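We use cookies to remember your list settings. By continuing to read the archive you accept this. Accept | Manage preferences

Subject: Re: Re: picking cell at Mindari, what happens to the packers?

> We're looking at one arm for the gift and hardware returns bench. Management
> says no jobs go, but the folks on that bench have asked me what their day
> will look like and I don't have an answer. Has anyone here been through it?
> Did the simulation stage help your people at all, or was it just for the
> engineers?

Hi all,

We've been through it, or we're halfway through anyway! I'm a shift lead at Ondau, in the Pisville building, and we handle 800 returned items on a busy day. The bench has 9 people on it. We're getting one arm, and for the past 5 weeks everyone's been trying things out in the simulator first (the Ambrosio package, if you know it). These are from our practice runs: 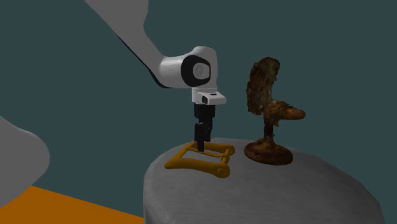
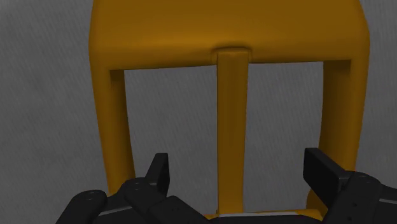 What changed for my crew is mostly who gets asked. Before, somebody upstairs wrote the handling sheet and we got it laminated. Now two of the packers sit with the integrator every afternoon and argue about grips, and they're good at it, because they've had their hands on this stuff for years. The orange buckle-shaped piece in the first one set off a long debate over whether you go for a side bar or one of the rounded lugs, and then somebody said fine, but what about the owl sculpture next to it, I wouldn't pick that up by the branch and neither should the arm. That went straight into the notes.

Not everybody's happy. The fast packers feel they're training their replacement, and I can't promise them otherwise past next year. I did get it in writing that simulator hours are paid at the trainer rate, so ask for that BEFORE you start. Also ask who clears a jam on nights. We forgot, and we're still fighting over it in September.

So yes, it helped our people, once they were let in the room. Happy to send you our sign-up sheet for the simulator sessions, just write me off list.

Shift lead, returns
Ondau, Pisville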